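Search this site Go

Automation and Work, session 2. Notes (H. Ezeani)
June 2021

Question for today: can machines do chores yet. Short answer, some, slowly, if the chore is set up for them.

Picking first. Sounds dull, is the whole problem. A person tipping out a drawer doesn't think about it. The machine has to find each piece, decide which way it lies, get its fingers either side, and not hit the wall doing it.
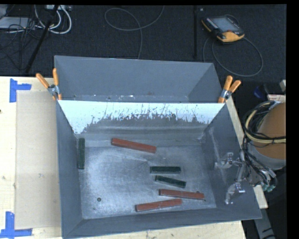
Pieces lying close together are worse than pieces far apart. Same with anything up against a side, no room for the second finger. Shiny metal also bad, glare confuses the vision. Write these down, they come up in the coursework.

Grindus trial (see reading): 100 picks, 13 missed. Fine for a shop floor with somebody nearby. Hopeless for teh washing up.

Homes = harder. Nothing clamped down, light changes, socks. Marsden's chapter on laundry, pp. 154 onwards, skip the maths.

For next time: pick one chore you did today, write out every grasp. One side of A4. Glenys has spare copys of the reading.

Filed under: Handouts, Robots at work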